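Basen Help Board
Search posts Go All boards

Two-handed demos of a desk lamp: hand-held grippers or remote control?

patchcord_amy
24 Oct 2019

Hi all! I'm teaching a two-armed robot to raise the head of a desk lamp and turn the lamp around on the table, and I'm doing the demos with a pair of Grukico hand grippers, one in each hand, with a camera on each. My first batch was 40 takes and the policy I trained on them is kind of sad. It reaches for the lamp okay, then the two arms dither over the table like they're each waiting for the other one to go first. Sometimes they both go, and that's worse.

I know part of this is me. I go fast when I'm bored and slow when I'm nervous, and some takes I lead with the left and some with the right depending on my mood. But I also wonder if the wrist view just isn't enough to tell the arms apart from each other. Everything I work with is white, the table too, and when I back off to start a take most of what that camera gets is tabletop and whatever corner of the base is in range.

We also have the Patton remote rig in the next room (leader arms, the whole setup) and I could redo everything on that. It's slower, and I'm clumsy on it, but at least it's the real arms moving. Would you switch? Or keep going by hand and fix how I do it? I'd love to hear from anybody who's done both.
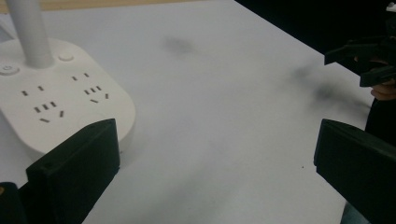 3 replies, newest last

solder_and_tea

I've done both and I'd stay with the hand grippers for this, at least for now. Remote control is great when the problem is that your arms can do things the robot's can't. The dithering you're describing sounds to me like mixed-up demos, and you'd carry that right over to the Patton rig and just be mixed up more slowly!

What worked for me was boring. I wrote the order of moves on a sticky note and stuck it where I could see it:

1. Both grippers start open, in the same two spots, every take.
2. Left goes in first. Right stays put until the left has arrived.
3. Left does its part on the head, right steadies the base.
4. Left backs out, then the right does the turn.
5. Both back to the start spots, hold still for a beat, end the take.

Step 2 is the big one for you I think. If the right hand is always parked while the left one moves, the model has something to go on. When I let my hands do whatever felt natural they moved together, and it looked lovely and it trained terribly.

Also, watch your free fingers. I have a horrible habit of helping. The head slips a little, my pointer finger comes off the handle and gives it a nudge, and now I've got a demo where the lamp goes up for a reason the robot can't copy. I don't even notice I'm doing it until I play the take back from the head camera.

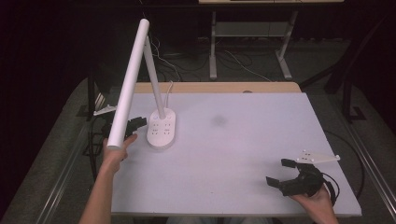
So now I play back every take before I save it, at double speed, and if skin touches the lamp it goes in the trash. It hurts to toss a take that was good otherwise but my clean sets have been way better than my big ones. I threw out nearly half of a set once and the next training run came out smoother.

One more thing, tape down your cables or route them off to one side. I get a little tug on my wrist when mine runs out of slack and you can see it in the recorded path.

mudroom_robotics

just get more data. 40 is nothing. we did 319 for a drawer and it was fine

galanis_nightshift

I'm going to half agree with the post above, more takes will help, but I'd do the sticky note thing first or you'll have a bigger pile of the same mess. At Galanis we aim for 100 good ones per task before we even argue about the model. (We ended up with 104 on a lamp-ish task because I can't stop when I'm on a roll.)

About white on white: yes, it bugged us too. The base kind of melts into the table when the light is flat. We tried a gray mat and liked it, though then you have to use the mat on test day as well, and guess who left it in the car. A cheaper fix is to start each take closer in, so the wrist camera has the stem or something else with an edge to it from the first moment.

I wouldn't write off the Patton rig completely. What I do is a small set on the real arms at the end, same order of moves, same start spots. It shows you fast which of your hand demos ask for a wrist angle the robot hates. Mine hated about every way I naturally hold the left gripper, so I had to relearn that with my elbow out like a chicken. My shoulder still complains.

How are you marking the lamp position between takes, by the way? If it's always the same spot, move it around some once the order is solid. Don't do both changes at once or you won't know which one helped.

Related posts
Grukico jaws don't close all the way after a battery swap
Left and right recordings out of sync by a few frames
Patton leader arms feel heavy, is that normal?
How do you label a failed take?
Gray mat or green mat for small white objects

Contact | Copyright Basen Help Board | Back to top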